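COMMUNIQUÉ DE PRESSE

Rundum présente son nouveau protocole d'entretien pour les pinces tenues à la main

Flendham, le 15 Oct 2024 – La société Rundum, spécialisée dans la maintenance des équipements de manipulation textile, met à disposition de ses clients un protocole complet pour le réglage et la réparation des pinces Mancuso. Il a été rédigé au mois de septembre, avec les opérateurs qui utilisent ces outils chaque jour.

Une pince qui travaille sur le tissu s'use d'une manière particulière. Les fibres entrent dans l'articulation, les mâchoires perdent leur parallélisme, et le tissu commence à glisser. Le protocole prévoit donc un contrôle des deux pinces du kit sur une pièce souple, avant chaque série.
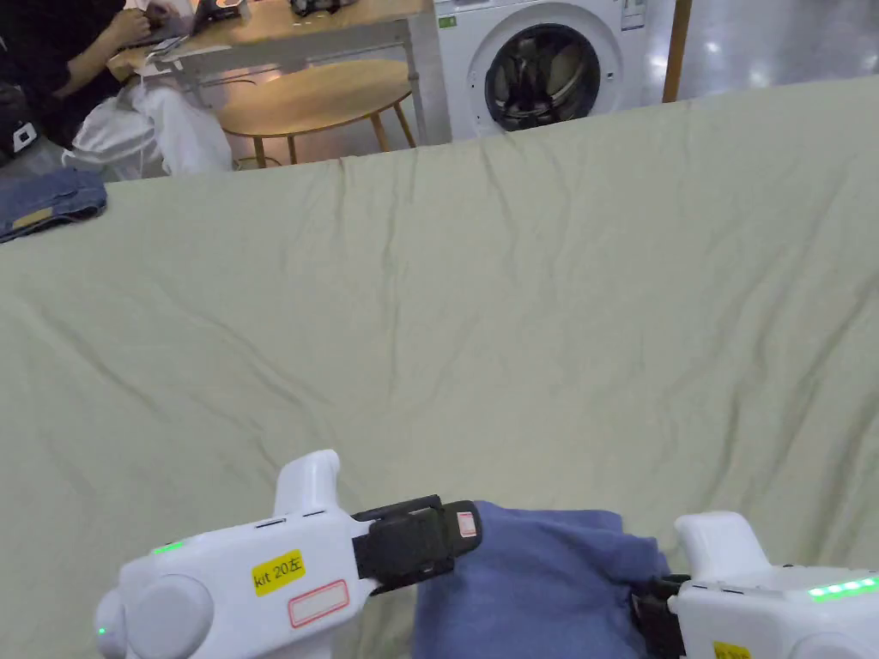
Prise d'un tissu bleu entre les mâchoires noires de deux pinces.

Le contrôle se fait en 3 étapes : nettoyage des mâchoires au chiffon sec, vérification du serrage des vis, puis prise et relâchement d'une pièce de tissu. Si une mâchoire présente du jeu, l'opérateur met la pince de côté et la remplace par une pince déjà réglée. Une révision complète est demandée après 1000 heures de service – les articulations sont alors démontées et graissées.

Le protocole est accompagné de Zestia, le carnet d'entretien en ligne de Rundum. Chaque intervention y est notée avec le numéro du kit et le côté concerné, gauche ou droit. À ce jour, 1078 interventions y sont enregistrées, sur 11 sites.
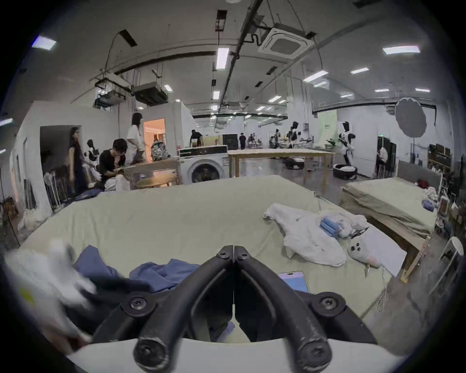 Peut-on changer une mâchoire sans renvoyer la pince à l'atelier ?
Le remplacement se fait sur place avec une clé hexagonale, à condition de refaire ensuite le réglage de l'ouverture et de le noter dans Zestia.

Le protocole est disponible en français et en anglais, sur simple demande auprès du service clients de Rundum à Flendham. Une formation d'une demi-journée est également proposée aux équipes qui souhaitent assurer elles-mêmes l'entretien courant.

Contact presse : Rundum, service communication, Flendham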